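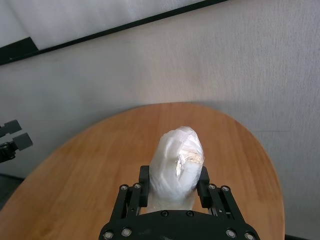 Squeezing less, learning more

I've been itching to write this one up! For most of October I've been working on grip force, and the thing I kept coming back to was soft stuff in plastic film. Hard boxes are easy. You close until the motor current climbs, you stop, you lift. A wrapped bundle gives way under the pads, the film crinkles and slides, and the current curve looks like mush.

Jinlong Tang's idea was to stop looking for one good threshold. His method (we call it Hanuvier, after the street our old lab was on) closes the fingers in small pulses and watches how much the object pushes back between them. A policy trained on demonstrations then picks the next pulse from the wrist view plus that push-back signal. No tactile skin, no fancy pads, only the plain black ones we already had.

We ran 50 lifts per method on wrapped items the policy had never seen. The fixed threshold dropped 18 of them. The vision-only policy dropped 14. Hanuvier dropped 3. I made Nosipho Mtshali recount the logs before I let myself get excited, and then I got very excited.

What I love is where the remaining failures come from. All 3 were bundles gripped too high, up where the top starts to round over and the pads have less to press on. So the squeeze was fine and the placement was off — a different problem, and one I think more varied demonstrations can fix. Lizelle Hendricks is less sure and wants to feed the push-back signal into the approach as well, with a light touch first and then a second try lower down. We've argued about it over a lot of coffee.

One caution if you want to try this yourself: shiny wrapping is still a pain. Glints off foil shift with every small move of the wrist camera, and our early policies chased them. Randomizing the brightness in training helped a good deal, but I don't have clean numbers on that yet.

Next up is the two-arm version, with one gripper holding and the other peeling the film back. Trevor Dobson has started on the controller and I'll post the first curves once they stop wobbling.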